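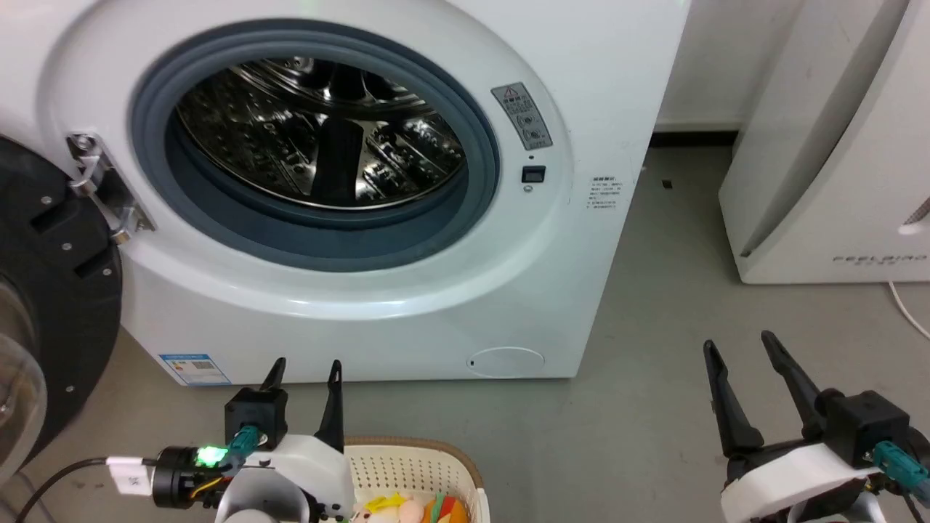
Door wide open between loads. Keep it like that as long as you can.

Right, quick one this month, laundry stuff. Been meaning to do it since August and the list kept growing. No order to it. Skip what you know.

Smelly machine first as it's what most of you write in about. Run a hot empty wash, 90 if yours goes that high, 60 if not. Once a month. No powder, or a scoop of soda crystals in the drum if you've got them. People who only ever wash at 30 get the grey slime sooner or later, I did for years.

Then the rubber seal. Pull the fold back with your fingers and go all the way round with an old flannel, hot water, drop of washing up liquid. Bottom part is the worst. Hair grips, coins, once a whole baby sock gone black. Dry it after with a bit of kitchen roll. Takes 3 minutes if you do it every week and half an afternoon if you don't.

Black spots that won't shift: cheap mould spray on strips of old tea towel, tuck the strips into the fold, leave an hour, wipe, then run a rinse before you put clothes in. Gloves on. Window open. Never mix it with vinegar or anything else acid, the fumes are nasty.

Soap drawer. Comes right out on most of them, there's a tab you press at the back. Soak in the sink, go at the corners with a toothbrush. While it's out have a look up into the gap where it sits, the roof of that gets filthy and you can't see it without a torch. Mine had what I can only call fur.

Filter. Little flap at the bottom front usually. Roasting tin and a towel down BEFORE you turn it, and let the machine cool if it's just done a hot wash. Turn slowly, let the water dribble out, stop, empty the tin, carry on. Plug at the wall off first. I do ours every 3 months or when it starts draining slow. Put the cap back tight. Then check it's tight. I flooded the utility room on a Thursday night with visitors coming.

How much powder. Less than you think. Box says a big scoop, half does for a normal load round here where the water is soft. Hard water you need more, so look yours up on the water company site, put your postcode in. If towels come out stiff or there's foam still at the last rinse, cut down. Too much soap is also what feeds the slime, see above.

Loading. Hand flat on top of the clothes, should be able to get it in easily. Crammed full and nothing gets clean, half empty and a single heavy thing thumps about. Bath mat on its own is the classic – put a couple of towels in with it to balance.

Towels. No softener, it coats them and then they won't dry you. If they've already gone like cardboard, wash with nothing but half a cup of soda crystals, 60, then shake hard when they come out. Really snap them. Do it outside, bits fly.

Shirts. Undo all the buttons, collars up, rub the collar line with a wet bar of plain soap ten minutes before. Maribel Correa who did alterations above the old shop taught me that and I've not bought a stain stick since. She also did cuffs with an old nail brush, gently, along the weave not across.

Stains, very short version:
Blood – cold water, salt, never hot.
Tea and coffee – rinse from the back of the cloth, then soap.
Grease – washing up liquid straight on, dry, leave, then wash.
Grass – dab of surgical spirit, try a hidden bit first.
Candle wax – freezer, pick it off, then iron through brown paper.
Biro – surgical spirit again, kitchen roll under it, keep moving the paper.
Whatever it is, do not put it in the dryer till it's gone. Heat sets it.
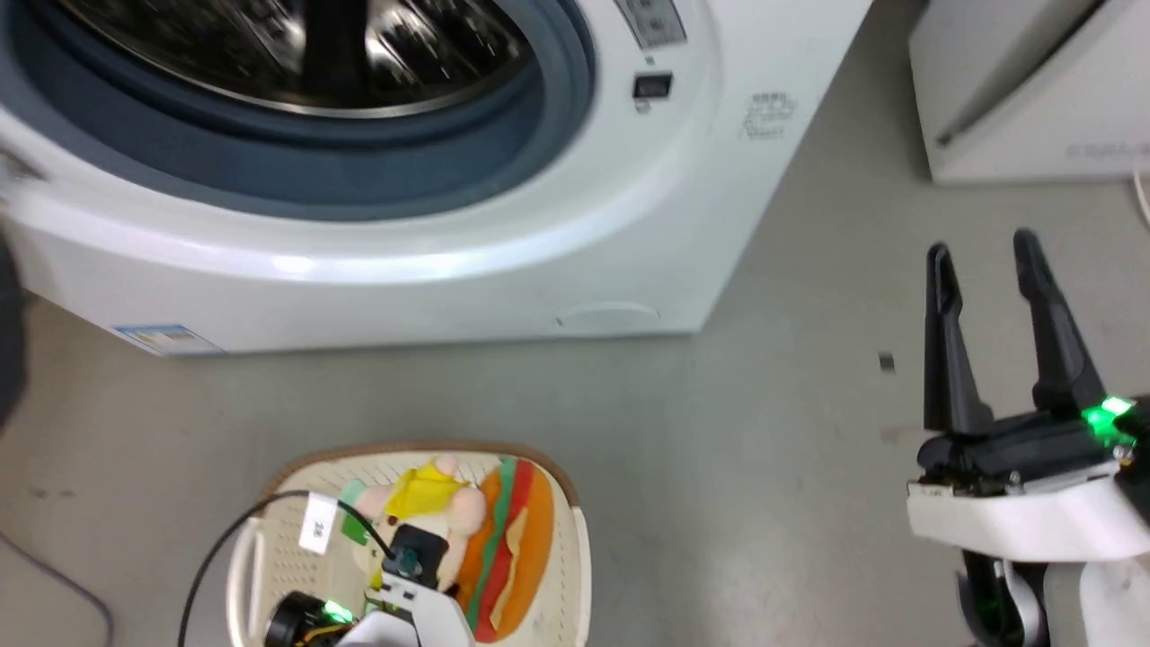 Wool. The wool programme is fine if you trust your machine, I mostly do now. Inside out, in a net bag, proper wool wash. Inga is the one I use, the green bottle, you only need a capful. Roll it in a towel after and kneel on it to get the water out, then dry flat on a rack. Never on a hanger unless you want sleeves to your knees.

Spin speed. Jeans and towels as fast as you like. Anything thin, drop it to 800 and save the ironing.

Noise. If it's started walking accross the floor, check the feet. Spirit level on top, side to side and then front to back, wind the feet up or down, tighten the lock nuts. If it's brand new and jumping about, somebody has left the transit bolts in. Stop using it and look at the back. The bolts want keeping in a bag somewhere safe for when you move house. Ours are in the biscuit tin with the spare fuses.

Banging pipes when it fills is a different thing, that's often a loose pipe behind. Clip it to the wall. A bag of Farkix clips does the whole run, cheap as chips.

Hoses. Run your hand down the fill hose twice a year. Bulges, cracks or crusty bits at the ends, change it. New rubber washer at both ends, hand tight plus a small nudge with the pliers. Turn the tap off when you go on holiday.

Drying indoors. Spin it a second time first, makes more difference than anything. Airer in the smallest room, door shut, window open a crack. Space between things. If you've a dehumidifier point it at the airer, ours is a second hand Veltora and does a full load overnight. Don't drape stuff on radiators, it makes the room damp and the boiler works harder. Socks over the edges, big things in the middle. Jumpers not at all.

Pegs. Wooden ones go grey and mark things. Soak them in hot soapy water, rinse, dry in the sun. I did 37 in a pillowcase, tied with string, straight in the machine at 40, no bother. Worked so well I did the plastic ones as well but a couple snapped.

Folding airer that has gone wobbly, it's nearly always the rivets. Small bolt and a nyloc nut through the same hole. Folel do spare feet for theirs if you email and ask nicely, they sent mine free.

Ironing, only because someone asked. Damp, not dry. Cool stuff first, then work up to the linen. Furred up soleplate, rub it warm (not hot) with a paste of bicarb and water on a cloth, wipe, then iron an old rag before you go near anything white. Tap water is OK in most irons these days, check teh booklet.

Odd socks. Safety pin each pair before it goes in the basket. The kids won't do it. I don't do it either, but my sister does and she has never lost one.

Last bit. Empty pockets. Tissues mostly. If one gets through, don't try and pick it off wet, let everything dry right out and shake it in the garden, then a quick go with a clothes brush. What's left in the drum wipes out with a damp cloth.

Stair carpets next time, and that thing about the squeaky drawer runners I promised.

Contact | Copyright, all tips used at your own risk | Back to top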